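A real pot belongs in a play kitchen

By Llinos Mathias
Monday, February 3, 2020

Most play kitchens are specified backward. The buyer chooses the cabinet first, then the sink, then the number of knobs, and whatever money remains goes to a mixed bag of plastic food and a set of pans that came free with the unit. I think the order should be reversed. The cabinet is furniture. The pot, the food and the surface they sit on are the working parts, and they decide how much use the thing gets.

I have fitted out play corners for 14 years, mostly in waiting areas and small nurseries, and I will take the parts in the order I now buy them.

The pot. A molded plastic saucepan weighs very little and has a base that is rarely flat. Drop a toy carrot into it and the pan shifts. A small stainless steel pot with a looped side handle stays where it is put, takes a knock against the counter, and can go through an ordinary dishwasher with everything else. Its handle is fixed by a proper joint instead of a snap tab. The objections are noise and weight. Noise is real, and a felt pad under the pot deals with some of it. Weight I regard as the point. A child who lifts a steel pot learns where its balance is.

Size matters more than finish. The opening should admit the largest item of food in the set, lying flat, with a hand around it. I have seen a good many sets fail this test on the banana.

The food. The standard catalog mix, which Plistov and Cimow both sell by the bag, runs to 187 pieces in the large size. That is far too many. Twelve well-chosen pieces cover every shape a small hand needs to deal with: something curved, something wedge-shaped, something round, something flat, something long and thin. A banana is a good piece because it has no stable face and has to be gripped differently depending on how it lands. A slice of toy sushi is good for the opposite reason, having flat sides and clear edges. Past a dozen, pieces duplicate one another, and the surplus ends up under the stove.

Color should be plain and strong. Yellow on a light wood board reads at once, even from across a room. The muted ranges now in fashion, sage pears and clay-colored tomatoes, photograph well and vanish against the same board.

The tray. Food on an open counter rolls. Food in a deep basket is out of sight and gets tipped out. A shallow tray with low sides sits between the two: pieces stay inside it, and every piece can be seen and reached without tipping anything.

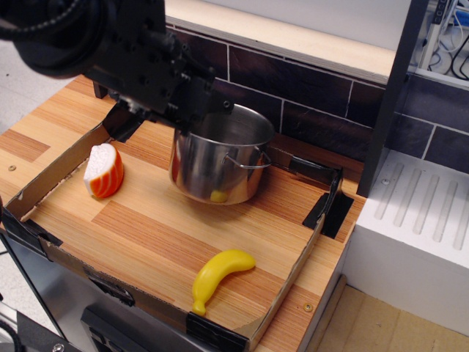 Cardboard is perfectly adequate for this. Dima Nassar, who does the purchasing for Craddock, argued with me over it for most of July, on the grounds that cardboard looks temporary. It is temporary. It is also light, has no hard corners, and can be cut to fit the board with a knife in a few minutes. A bent-ply tray looks better for longer, and when its corner goes it has to be reordered and waited for.

What cardboard does need is fixing down. Cloth tape in a dark color is best, one strip at each corner or at the middle of each side, pressed over the lip and onto the board. Masking tape lets go. Double-sided tape under the base holds well and then takes the bottom layer of the card with it when the tray is replaced. The strips will be visible, and I would leave them so, because a lifted strip is easily spotted and easily pressed back.

The surface. Wood, or a wood-grain finish, in a light tone, with screws set at or below the level of the board. Run a fingertip over each one. A proud screw head scratches the pot and catches sleeves. The backing matters less than buyers suppose. Brick-pattern tile is pleasant to look at and wipes clean, and I would not pay extra for it.

The cabinet comes last. The Serklow unit Efa Gwilliam asked me to cost was listed at 3,000, with a control panel and four working dials. We bought a plainer one at 479, put a steel pot on it, cut a tray, picked out twelve pieces of food and kept the remainder of the budget for replacements. The dials on the plain unit are printed. I have yet to hear a complaint about them, though Efa would still have preferred the ones that click.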